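Chapter 4
Showing, Then Doing: Teaching a Robot by Demonstration

Pick up a sock and clip it to a hanger. You squeeze the clip, feed the cloth in, let go, give a little tug. Now try writing that down as instructions for a machine! How hard do you squeeze? Where does the cloth go if it folds over on itself? Most people give up after a few lines, and so did the first team I worked with.

There is a friendlier way in, and it is the subject of this chapter. We do the task ourselves, through the robot's own arms, and let it record everything along the way: the angle of each joint, the opening of each gripper, the view from each camera. One such recording is called a demonstration. Collect enough of them and a learning program can start to find the pattern they share.

Our running case is the hanging task from the Surdu project. It looks like a chore and it is one, but it packs in nearly every problem we care about: soft cloth, small springy clips, a hanger that dangles from a wire, and two arms that have to cooperate.
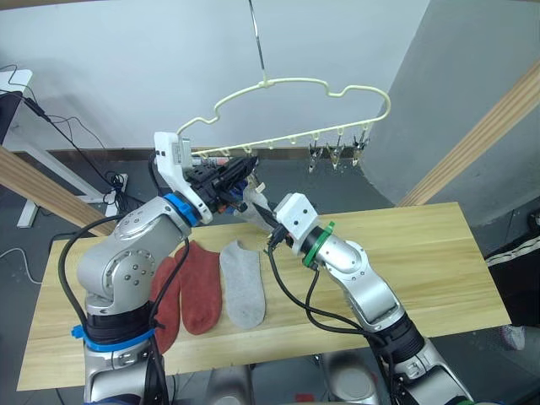 Figure 4.1 Both arms at work at the hanger, with more socks laid out on the table.

Think about what each arm has to know here. A hanger on a wire is free to move, so a push from one side changes the job for the other. A person handles this without thinking. When that person is driving the robot, the same good habits end up in the recording (along with the bad ones, as we will see in Section 4.3).

There are 2 common ways to drive. In hand guiding, you take hold of the arm and move it directly. In remote control, you move a separate set of handles and the robot follows. Hand guiding gives you a wonderful feel for contact, but your own body can block the cameras. Remote control keeps you out of the view, at the cost of some touch. The Gredov handles we use in the lab exercises take almost 40 minutes to get used to, and after that they are great fun.

Where you put the cameras matters just as much. A head view shows how the whole job is laid out. A wrist view brings you right up to the contact. 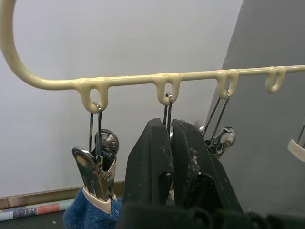 Figure 4.2 Wrist view of the gripper at a clip. A blue towel hangs from the clip to its left.

Notice how much the gripper itself hides at this range. The clip you most want to see is the one behind the fingers, so a learner needs both views together.

In Section 4.1 you will record 12 demonstrations of your own, using the Bekeo logging tool. Keep the clumsy ones.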